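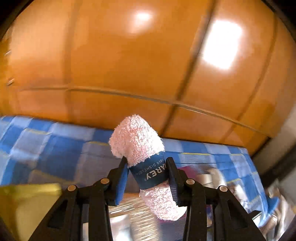
How should I wash a new microfibre dishcloth before the first use?

Dorngate_flat
I bought a few terry ones and they leave pink fluff on my glasses. Must they be washed alone, and how hot?

Akl
Take off the paper band and wash them at 30 degrees with other cloths of a similar colour, but not with cotton towels, as microfibre collects all the fluff. Use a little liquid detergent and no softener — the softener covers the fibres and then they do not take water well. Dry them on a line. With mine the fluff stopped after the second wash.

bitcombe21
I just rinse in the sink and use it. Never had a problem.

Drolton
I agree with Akl about the softener. I would only add that you should read the label first, some allow a hotter wash.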